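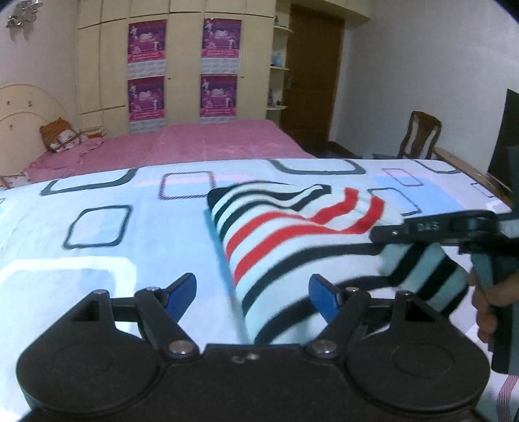 Just buy a new one, a reader wrote under my last column, it's a blanket and not a family member. Fair enough! I had spent most of that column fretting over a worn-out throw, and I can see how that looks to a person with a job and a commute. But I've been chewing on the comment ever since, and I think it's wrong, or at least wrong about bedding, so you're getting a second helping.

5 min read

My side of it is simple. I think we've been talked into treating sheets and blankets like paper towels. You get a set, it pills by January, you feel a bit let down, you get another set. The colors change and the bags they come in get nicer (why does a fitted sheet need a drawstring bag?) and the cloth itself gets thinner every time.

I bought a set from Berkeck two winters ago for 57 dollars. Lovely color. I went through the bottom sheet with my heel before the second winter was over, and I don't have unusual heels. Before that I had a duvet cover from Lorgate whose buttons came off in the dryer, one after another, like they'd agreed on it. I wrote to the company and got a coupon for another duvet cover.

Meanwhile the sheets I grew up with are still in my mother's linen closet, the ones with the brown flowers. They're ugly and they've been patched in at least one place with cloth that doesn't match, and they feel better than anything I own. I slept on them over Thanksgiving and I was jealous of the guest bed.

Now, I know the answer to this. Good bedding costs more, and plenty of people haven't got it to spend. I've been one of those people and I'm not going to lecture anybody for buying the cheap set when the cheap set is what there is. What bugs me is that the expensive set isn't much better anymore! A friend swears by Tatent, so I saved up and paid 153 dollars for a queen set, and the elastic gave out in less than a year. At that price I expected to be leaving it to somebody in my will.

So what do we do? Well, I've started mending, badly. My stitches look like a child did them on a bus. I turned one sheet sides to middle, the way people used to, where you cut it down the worn center and sew the good outer edges together. It took me a whole evening and there's a ridge down the middle now, and for the first few nights I could feel it every time I rolled over. After that I stopped noticing. I've had that sheet on the bed all fall.

I also buy secondhand now, which makes some of you squirm, I know from the mail. Gallegos, the thrift place out past the car wash, has a whole wall of linens, and if you go early and feel everything with your eyes shut you can come home with heavy old cotton for less than lunch. Wash it hot, twice if you're fussy. Hotels put you to bed on sheets that hundreds of strangers have slept in and we pay extra for the privilege.

The part I can't fix with a needle is the habit of it, the little lift you get from something new and folded and smelling of the store. I still get that. I stood in an aisle last week holding a set that said 200 thread count on the front in gold, and I wanted it for no reason at all except that it was green. I put it back, then I went around the aisle and picked it up again, then I put it back.

To the reader who told me to just buy a new one: I might, someday, if you can tell me which one will last. I'm asking. The comments are open and I read all of them, even the mean ones about my heels.

Recent columns
The throw I can't throw out
In defense of the ugly lamp
Why I quit the big January clean
Your towels don't have to match
100 days without the dryer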